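Reading time: 2 min

Handout 4 – Notes for the Curnine open day

The visit is on Friday at Curnine's Tiststead site. Meet at the side entrance. Bring this sheet and something to write with. The fee is $2, payable at the desk.

1. What the demonstration covers

The Gomness project collects handling data with hand-held grippers. A person works the jaws by hand, and the recordings are later used to train a robot arm. The target for each task is 200 recordings, of which 100 are checked by eye. Soft items are the hard part – cloth folds over itself and hides whatever is under it.

Work on the printed bag: 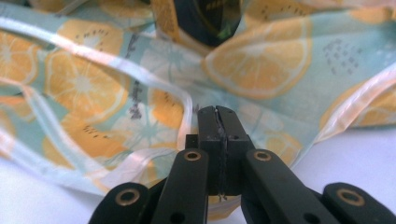
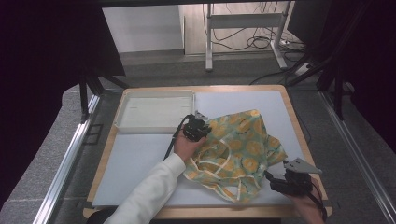
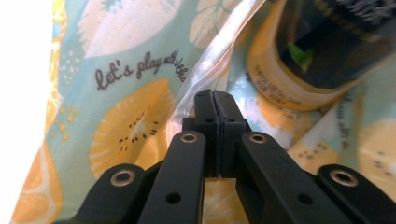
2. What to write down

Note where the jaws meet the cloth and whether they are open or closed. Draw the linkage and mark the pivots. Ask how a fold is told apart from an edge. The Sukprasert reading, section 2, gives the terms you need.

3. After the visit

Hand in one page at the next class. Drawings may be in pencil. Keep your notes, as we will use them again for the unit on grasp planning.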